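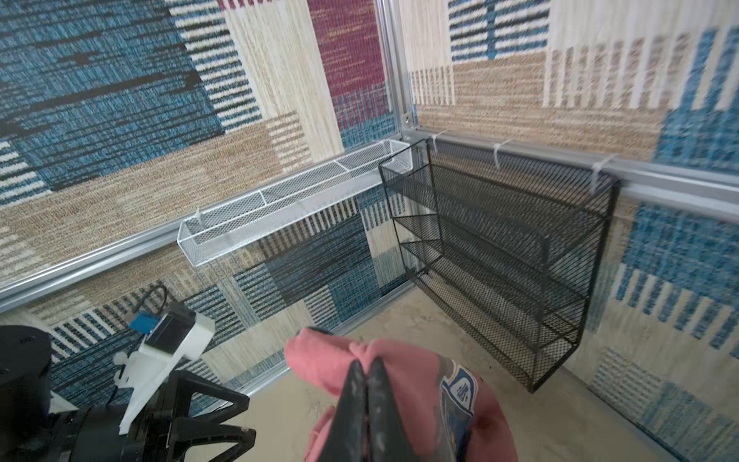 Taking a group of kids to a robotics open day, what should we ask to see?

Posted by Adi Sutanto, Mon 6 October

Hi everyone! I run an after-school tinkering club and we've been invited to the open day at Zoser, the robot workshop out past the old rail yard. I have 15 kids coming, ages nine to twelve, plus two other parents. I went over last week for a quick look and I'm so excited I can hardly sit still. They had an arm handling cloth! I always pictured robots welding cars, so watching one go after a soft, floppy piece of fabric was completely new to me.

My trouble is that I only know enough to say "wow." The person who showed me around was very kind but talked fast, and I don't want the kids to get a wall of words. We get 30 minutes at the demonstration and then free time in the main hall. What should I ask them to show us? Is cloth too slow for kids this age? And does anybody have tips for keeping the ones at the back interested? We've never done a trip like this, the most technical thing we've built is a cardboard crane.

Rostislav Šindelář

Oh, you're going to have a great time. I helped on the visitor side of the Fellitz open days for a few years and cloth was my favorite station by a mile, so please don't skip it!

Cloth is hard for a robot in a way kids get right away if you let them feel it first. Bring a T-shirt or a dish towel and a wooden block. Ask one kid to close their eyes, pick up the block with two fingers and put it down again. Easy. Now do the same with the towel and ask them to lay it flat. They'll end up with a crumpled lump, and they'll laugh, and then when they see the gripper holding a crumpled lump of its own they'll be on its side. A block keeps its shape wherever you grab it. A cloth has a new shape every time, and the edge you want is usually hidden under a fold.

Things I would ask the operator for:

The same pick several times in a row, with the cloth dropped differently each time. One pick looks like a magic trick. Five picks and the kids start guessing where the fingers will go, and you'll hear them calling it out.

A look through the wrist camera if there's one fitted and a screen to show it on. Kids go quiet when they see how little the arm gets to see when it's close to something. A lot of the view is the robot's own fingers and whatever is right in front of them.

A miss. Ask if you can watch until it misses one. The good demonstrators are happy to do this and the conversation afterward is always better.

Whether a person is driving it. Sometimes the arm is running on its own and sometimes somebody is steering it by hand to record how the job is done, and the kids will want to know which. If somebody is steering, ask very nicely if there's a practice controller for visitors. At Fellitz we had one and the line for it never got shorter.

As for slow, yes, it can be. Long pauses, then a small move. I'd split the group in two and swap halfway through. Half a group can all stand at the front, and the other half can be in the hall getting their wiggles out. Let the youngest go first while they still have patience.

One more! Ask what the fingers are made of and if there's a spare one to pass around. Holding a real part beats any talk. My niece still brings up the one she got to hold, and she's in college now.

Lucienne Besnard

Agree with most of Rostislav's answer, especially the towel game, which I'm stealing for my own class. I took fourth graders to the Boersma day in September and want to add some boring stuff.

Call ahead about sound. Ours was in a room with a big fan and the kids in the second row heard nothing. The host found a little speaker when I asked, but it took a while and we lost part of our slot.

Tie back long hair and leave scarves and lanyards on the bus. Ask where the kids should stand before the arm is switched on, and have an adult at each end of the line. Our host pointed out the emergency stop button first thing and let one child explain it back to everybody, and they were very serious about it after that.

Give them something to draw. I handed out index cards and said draw the hand and what it's holding. They looked much harder than they would have otherwise, and a girl who hadn't said a word all morning asked why the fingers close straight toward each other and don't curl like ours. The engineer spent the rest of our time on that and it was the best part of the trip.

Also eat before. The snack bar closed early.

Sylvain Lemaire

Cloth is fine for that age. Parking at Zoser fills up fast, the bus can let you off at the side door on the rail yard side. Have fun!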